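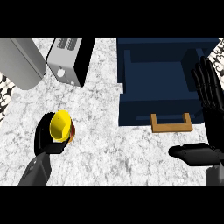 Téléopération à deux bras dans notre cuisine simulée : la tasse jaune à gauche, le tiroir ouvert à droite.

Qui sommes-nous

Brurora enregistre des démonstrations de gestes pour l'apprentissage des robots. Un opérateur pilote deux bras à distance, exécute une tâche du début à la fin, et la séquence sert ensuite à entraîner le modèle de commande du client. Nous travaillons pour des laboratoires, des intégrateurs et quelques fabricants de bras.

L'entreprise est née d'un atelier de mécanique. Au départ, nous guidions les bras à la main, poignet par poignet, pour des tâches de vissage et de tri. La méthode convient bien à un bras seul. Avec deux bras et des mains articulées, elle devient vite pénible, et nous sommes passés à la commande à distance. Le guidage manuel reste proposé pour les postes industriels simples.

Ce que nous faisons

Notre activité principale porte sur les gestes domestiques : saisir une tasse, ouvrir un tiroir, ranger, déplacer un objet d'un côté à l'autre du plan de travail. Le catalogue compte 117 tâches, dont 36 demandent l'usage des deux bras. Chaque tâche a une fiche qui précise la position de départ, le geste attendu et le critère de réussite.

Une bonne partie des démonstrations est réalisée en simulation, avec notre logiciel Cidero. L'opérateur voit le plan de travail à l'écran et commande les deux bras en même temps. D'une prise à l'autre, on change la place des objets, le revêtement du plan ou le papier peint – le geste, lui, reste celui d'une personne. Les séquences en conditions réelles sont tournées à l'atelier, sur le banc Vamlow.

L'équipe

Nous sommes 27, dont une majorité d'opérateurs. Ils viennent de la restauration, de l'horlogerie, du jeu vidéo ou du soin. La formation initiale dure 75 heures et se termine par une série de tâches à deux bras évaluée par un opérateur confirmé. Les développeurs suivent la même formation, en version courte.

Les opérateurs relisent aussi les enregistrements. Une prise hésitante peut être gardée si le client souhaite des exemples de correction. Elle est alors étiquetée comme telle et livrée à part.

Nos clients et partenaires

Nous livrons les séquences avec les fiches de tâches et un relevé des prises écartées. Le format est fixé avec le client avant la première session. Notre partenaire Yau assure l'entretien des postes de commande et fabrique les poignées utilisées par les opérateurs.

Nous visiter

L'atelier reçoit sur rendez-vous, le matin à partir de 9 h. La visite comprend un essai de téléopération sur Cidero. Les candidatures d'opérateurs sont ouvertes toute l'année, la prochaine session de formation commence en avril. Écrivez-nous par le formulaire de contact en indiquant le type de bras et les tâches qui vous intéressent.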